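Open days should show the dull part

Flolik opened its Haltine site to visitors on October 4, 2025, and most of the crowd stood at the sorting line. I think they chose badly. The better argument for automation was at the Skusar bench, where an arm was at work inside a desktop computer case.

Sorting suits robots. Parts arrive alike and the floor is flat. A used computer offers slots, latches, cables and very little room for fingers. The leaflet claimed 1,189 machines handled since February, but gave no failure rate, and without one the figure is of little use.

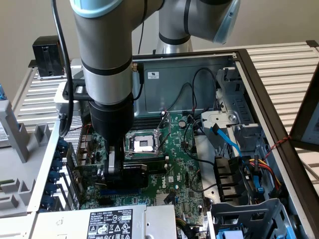
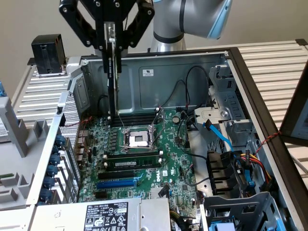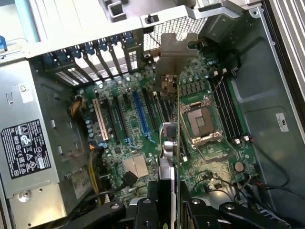 The gripper at work in the open case, by the memory slots in the first two and with an expansion card in the last.

A buyer should ask for three numbers: failed attempts per 1,000, damaged boards, and minutes of human help per shift. Flolik's staff had none to hand. Its Cabanatuan site is due to hold an open day next, and those numbers should be on the wall by then.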